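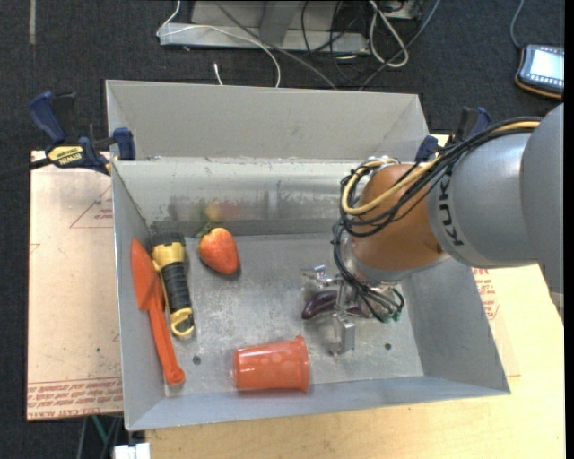
A reader once wrote to us that every house has a bin like this whether or not the people in it will admit to it, and that hers had moved with her through three kitchens and a garage without ever being given a proper name. Plenty of names do exist for it. It is called a catch-all bin, a mixed bin, a gather bin or an odds bin, depending on where you live and what you mostly throw in it, and this article uses the first of those all the way through.

A catch-all bin is an open-topped container, usually metal or plastic, kept for things that don't belong together but have ended up in the same place. It differs from a toolbox or a utensil crock in that no one has decided beforehand what goes in. A flashlight may lie beside a trowel-shaped utensil, with a cup on its side in front of them and a strawberry or an eggplant for company. A load of this sort, with household things and the shapes of the kitchen mixed together, is what most writers on the subject mean by a "true" catch-all, though there is a good deal of friendly disagreement about it.

Shape and materials

The common shape is a wide rectangle with a flat floor and walls that slope outward toward the top. The slope makes it easier to get a hand in along the sides, and it also lets empty bins sit one inside another on a shelf. Long things have a way of settling along a wall, often with one end propped up against it, while round things stay wherever they were put until somebody bumps the bin.

Metal bins are usually left gray and wear in a way many owners are rather fond of. The floor turns dull and scratched, with pale scuffs where things have been dragged about, and smudges gather on the walls. Where the metal keeps some of its shine, the bright things near it throw back a soft, blurry color, so that a red or orange item close to the wall seems to have a faint twin behind it. Small round holes in the floor are common too. In some bins they are there to let water out, and in others they are left over from whatever the bin was before it came into the house.

Plastic bins are lighter and quieter, and they are kinder to fruit. They also stain, and a bin that has held beets will let you know about it for years.

History

Open bins of one kind or another are as old as kitchens, and it would be silly to look for a first one. The catch-all as something you could buy under that name is a newer matter. The small housewares firm Dridon sold a gray metal model called the Nakpan, made at first as a wash bin for restaurant kitchens. Customers took it home and filled it with everything but dishes, and in time the firm gave up and changed the label. The first run came to 1,000 bins. By the end of the second run the total stood at 2,980, and a fair number of those are still in use in mudrooms and on back porches, dents and all.

A rival company, Ziltora, brought out a plastic version with a removable divider. It sold well enough, but owners tended to lose the divider, or else to put it in the bin along with everything else.

Sorting

There are two main habits. The first is the running sort, where you put away one thing every time you walk past. The second is the January sort, done once a year with the whole bin tipped out on a towel. People who keep food in the bin need the first habit, and fairly badly.

A pleasant way of going about it is as follows. Take out anything that can spoil and carry it to the kitchen. Lift out the cups next and look inside them, as small things love to hide there. Try the flashlight while you have it in your hand, and change the batteries if it's dim. Long-handled tools and utensils come last. Then wipe the floor of the bin with a damp cloth and dry it well, going gently over any holes if the edges feel rough.

Eggplants deserve a special word. They are smooth and shiny and a little awkward to pick up, and it's better to take one around the middle than to pull at it by the end. They bruise under hard things, so a heavy flashlight should never be dropped in on top of one. A strawberry is more delicate still and is best kept near a wall, well away from anything that might roll.

Size and weight

Household catch-alls are generally small enough for one person to carry when full. The Nakpan was rated for 40 pounds, a load that very few kitchens would ever reach. Bins with a rolled rim are easier on the fingers than those with a plain one.

See also: junk drawer; utensil crock; dish tub; Drulloris (stacking bin).

Last revised May 2021

Comments (4)

We have one of the old Nakpans and it lives under the bench by the back door! The bottom is so scratched you'd think we kept a bear in it. Still going strong, and I wouldn't trade it for a new one.

I think the article is a bit hard on plastic. My Ziltora has held up beautifully, and yes, I lost the divider.

Does anyone know if the Drulloris bins fit inside the metal ones? I have a shelf that is just barely too short for both side by side.

Reply to the above: the small Drulloris does, the large one gets stuck halfway down and you'll need a second person to pull it out.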